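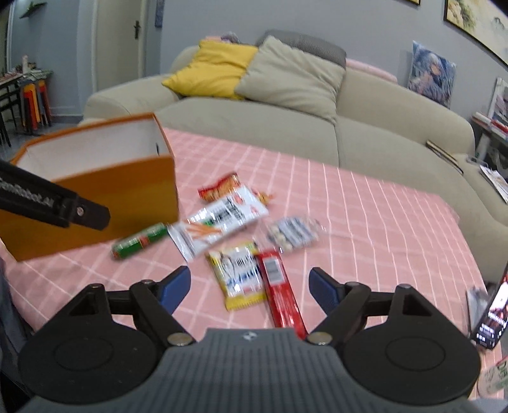 Haltar H2 Two-Finger Hand-Held Gripper

Setup and maintenance

The Haltar H2 is a hand-held parallel gripper from Manov for mixed small goods: film packets, bags, tubes and light cartons. It is supplied singly or as a pair. Finger pads are a wear part and ship in blue.

Fitting finger pads

Open the fingers fully and lock the trigger. Peel the old pad from the tip downward and clean the bare finger with isopropyl alcohol. Press the new pad on from the base up and hold for 50 seconds. Pads are handed – the notch faces the pivot. Change both pads on a gripper together, even if only one is worn.

Pivot joints

Each finger turns on a riveted pivot. The rivets are not adjustable and should not be drilled out. If a finger rocks sideways by hand, order finger set 102 and replace the complete finger. One drop of light oil per joint is enough. Wipe off the excess before handling film wrappers, as oil on the pads causes slip.

Zeroing

Close the fingers on nothing, hold the trigger for 2 seconds and release. Repeat after every pad change. On paired units, zero the left gripper first – the right one takes its reference from it.

Service interval

Inspect pads every 900 cycles and replace them when the surface is glazed or an edge lifts. Flat wrappers on a cloth-covered table wear the pad tips faster than cartons do, so check the tips first.

Spare parts

Pad set, blue, left and right
Finger set 102, with rivets fitted
Trigger spring
Pretorius storage case, single or paired

Spare parts and repairs are handled by Kovex. Quote the serial number with every order. Grippers sent in for repair should be packed with the fingers closed and the pads left on.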